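Tretport Support
Ticket: Folder sync stops early and reports success
Product: Tretport Desktop Sync
Status: Open (waiting on support)
Opened: Jun 12, 2020

Original message

I have a shared folder with 300 files in it. Your program says all of them are uploaded, with a green tick and the word "Complete". The web view says there are 239. I believe the web view, as I went and looked for a few of the others and they weren't there.

I've already read the help page that says the web view "may take a little while to catch up". I left it overnight. It has not caught up.

Computer is an ordinary desktop, wired to a Brilden router. Plenty of disk space at both ends. The folder is the same one I used last October with the old version, when it all went across in one go.

Reply from support

Thank you for contacting Tretport. This is usually caused by an unstable connection. Please restart your router and your computer, sign out of Tretport, sign back in and let the sync run again. If you use Wi-Fi, please try a wired connection.

Customer reply

I did say it was wired. I restarted everything anyway, in the order you gave. Signed out, signed in, left it alone. Same green tick, same 239 in the web view.

I find the unstable connection hard to believe. If the line were dropping I would expect a different total each time, and it stops at the same one. I also copied the folder to a work account at Huvville over the same cable and it all arrived.

Reply from support

Thank you for trying those steps. Our second suggestion is that file names may contain characters we don't support. Please check for question marks, colons or trailing spaces and rename any affected files. Could you also tell us whether the web previews open at full size for the files which did upload?

Customer reply

No odd characters. They're letters and numbers with a dash in the middle. I renamed 2 of the missing ones to plain words to please you and they still didn't go.

Previews open at full size and look fine.
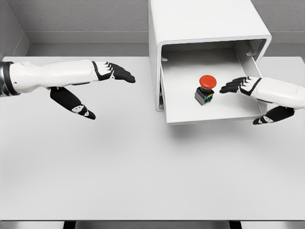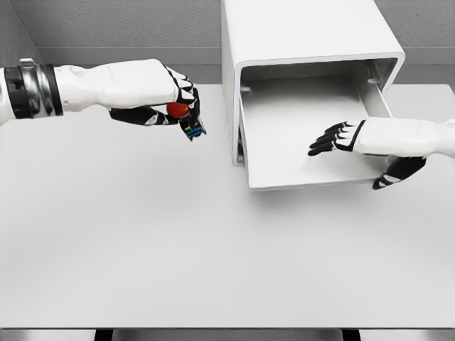 Red button in the drawer in the first, red ball in the hand in the second.

What I'd like to know is why the program shows a tick at all. Either it compares what it sent with what you hold, in which case it should see the difference, or it doesn't, in which case the tick means very little and I'd rather it wasn't there. I was close to clearing the folder off this machine on the strength of it.

Reply from support

We understand your frustration. The tick shows that the upload queue is empty. It is not a check of stored files. We'll pass on your comments about the wording. In the meantime please turn off any security software and try again, as we have had reports of Trummer holding up large batches.

Customer reply

I do have Trummer, so I tried this one with a bit more hope. Turned it off, ran the sync, no change. Turned it back on. There is nothing in its blocked list with your name on it.

I then tried something you hadn't asked for. I made a new empty folder, put 7 of the missing files in it and synced that. They all went up straight away. So the files are all right, the names are all right, and the connection is all right. Moved back into the original folder, they vanish from the queue and I get the tick again.

To me that looks like the program keeps its own list of what it thinks it has sent, and the list is wrong. I can't prove it from here. You presumably can.

Reply from support

Thank you, that is useful. Please go to Settings, then Advanced, then Reset Local Index. No files will be deleted. The sync will start from the beginning.

Customer reply

Before I press that: does "no files will be deleted" cover the copies on your side, or just the ones on mine? The help page for the reset mentions a "clean start" and leaves it there. After the business with the tick I'd like it in plain words.

I have made a separate copy on an external drive and won't be running the reset until I hear back. Please don't close the ticket in the meantime.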